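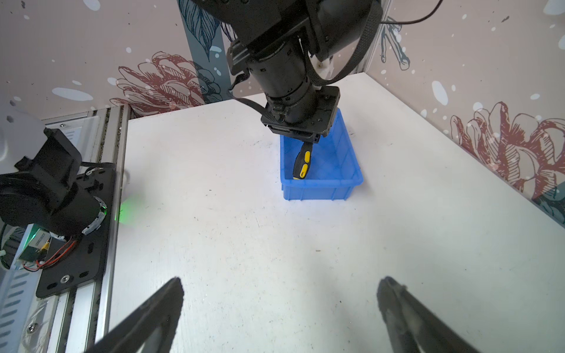 What did the poet Jurnden eat during the years in Sternutby?

Barley soup with smoked fish, according to the only biography, though the biography gives no source for it.

That was how I put it in my notes, and I thought it was fair. My editor thought it was thin. She wanted eight hundred words on the Jurnden dinner at Triệu, in Polldale, and she wanted them to make people hungry.

I should say that I like Jurnden's poems, or at least the early ones, before all the herons. What I don't like is the soup. It gets into everything. There is a soup on the tea towels in the Sternutby gift shop, and a line under it saying that the poet ate 2,193 bowls in the boarding house on Quay Street, one every evening for six years, and never asked for anything else. I have lived near Sternutby most of my life. I have never met a person who wanted the same supper twice in a week, let alone a person who wrote four pages about a peach.

The dinner cost 60 dollars without wine. I drove over in the rain and was given a table by the coat rack with Julián Paredes, who wrote the biography. I hadn't known he would be there. He was a tall man in a corduroy jacket and he had already eaten all the bread.

"You're the newspaper," he said.

I said I was.

"You reviewed my book."

I had. I'd called it readable. He seemed to remember this.

The soup came first, and it stayed, because the idea of the evening was that every course would be a version of it. Phong Triệu came out from the kitchen to explain. He looked tired and spoke fast. He said his mother had opened the restaurant and he had taken over the stove from her, and that when the town asked him to cook something for the poet's anniversary, he read the book in one night and thought, all right, fish and barley, I can do that. So there was a clear soup with one curl of smoked trout in it. There would be a barley cake, fried. There would be something cold.

People clapped. He went back in before they had finished.

"Where did you get the number?" I asked Paredes.

"What number?"

"The bowls."

He put his spoon down. "From the rent book. March first, 1903, to March first, 1909, counting both days. You can do it on paper."

"That's how many nights Jurnden slept there."

"Board was included."

"So it's the number of suppers. Where's the soup?"

He looked at the coat rack for a while. Then he told me about the landlady, a Mrs. Aldous, whose niece had been alive when he started his research. The niece had told him that there was always a pot going. She had told him this in a nursing home, with the television on, and he had written it down on the back of a parking receipt.

"Always a pot going," I said. "Did she say what was in it?"

"She said it smelled of fish."

"It's a harbor. Everything smells of fish."

"And the barley's in the poem," said Paredes.

He meant "Evening, with Lamps," where there is a line about barley, and I told him what I have always thought, which is that the barley in that poem is standing in a field. Somebody walks through it. You can't walk through soup. He said that a poet could. I said that was the kind of remark that ends up on a tea towel, and he laughed, a bit unwillingly, and poured me some of his wine.

The barley cake arrived. It was very good, with a dark crust and a lot of black pepper, and a sour little heap of cabbage on the side that I would have eaten by the pound. I wrote down *pepper* and *cabbage*. Neither one is in the biography.

"There's a letter," Paredes said when the plates were gone.

I waited.

"I found it after the book was out. Well, no. I found it while the book was at the printer. It's from Jurnden to a cousin, and it's mostly about a coat. But there's a line near the end." He shut his eyes to get it right. "'I dine at the hotel when I can pay and go to bed when I can't, for I will not sit down to that woman's pot.'"

The people at the next table were singing to somebody. I asked him to say it again and he did, and it came out the same.

"Two sentences on food in the whole of the correspondence," he said, "and that's one."

"What's the other?"

"A complaint about a pear."

I asked whether he had told the town. He said he'd thought about it, and then the bakery had started doing the barley loaf, and the school had put on the play with the big cardboard pot, and every August the boarding house had a line out the door. The woman who ran it now had fixed the roof. He said a second edition would be the place to put it. I asked if there was going to be a second edition. He said that depended a good deal on reviews.

I didn't altogether believe him. It struck me, driving home later, that I had only his word for the letter, and that he'd had three hours and most of a bottle to work out what a person like me would want to hear. A man who can get 2,193 bowls of soup from a parking receipt can get a cousin and a coat from nowhere at all. I asked to see it. He said it was in a box at his sister's.

Dessert was the cold thing, barley again, cooked in milk and set, with a slice of poached pear on top. Phong Triệu brought ours out himself. I asked him why pear.

"They were cheap this week," he said. "Is it bad?"

"It's lovely," said Paredes.

"You're the one who wrote the book." Phong wiped his hands on his apron. "Can I ask you something? I made that soup the way you have it in there. Just the way you have it, for practice, for the family. Water, barley, fish, two hours. My kids wouldn't touch it. My mother wouldn't touch it, and she eats anything. So I changed it." He looked from one of us to the other. "Did that poet really eat it every night?"

Paredes turned his spoon over on the cloth and turned it back. I had my pen out. I would like to say that I was waiting for the truth, but I'd had the pear by then, and I was mostly wondering if there was more.

"Board was included," Paredes said.

Phong nodded slowly, as if that was about what he had figured, and went to see to the next table.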